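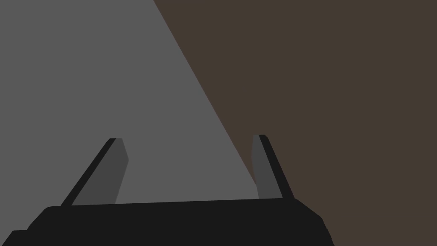

*The gripper in the simulator, fingers open.*

I got to the Dostden open day a little after 9 a.m., which was way too early (the coffee wasn't out yet), so I ended up first in line for the demo I most wanted to see. The engineer running it had already pulled up the simulator on the big screen, and she let me ask pretty much anything.

My first question was why the graphics were so plain. I guess I expected something like a video game! She laughed at that. "It doesn't have to be pretty. We want it to run fast, and we can leave it going all night."

And they do. The project is called Carna, and she told me they get through 2,000 simulated grasps in a night without anyone in the building. "In my first year we did 500 on the real arm and it took us most of a month," she said. "I was so tired of picking things up off the floor."

I asked what she looks for when she's watching one of these views. The fingers, mostly. "You learn to read the gap. If I don't like how it's lined up before it closes, I stop it and go back to the approach."

We got talking about Huet, the older program they used before this one, and she got a bit sentimental about it. It crashed constantly, she said, but she knew every menu by heart. Moving the old tests over meant redoing 575 of them by hand, and she did a good share of those herself with the radio on.

By then there were nearly a dozen people behind me, including two kids who wanted to know if they could drive it. "You can have five minutes each," she told them, and she handed over the controller right away. I asked if that made her nervous. "With this one? No. Ask me again when we let people try Sterna." Sterna is the real arm, over in the next building, and that tour didn't start until 2 p.m., so I went to find that coffee.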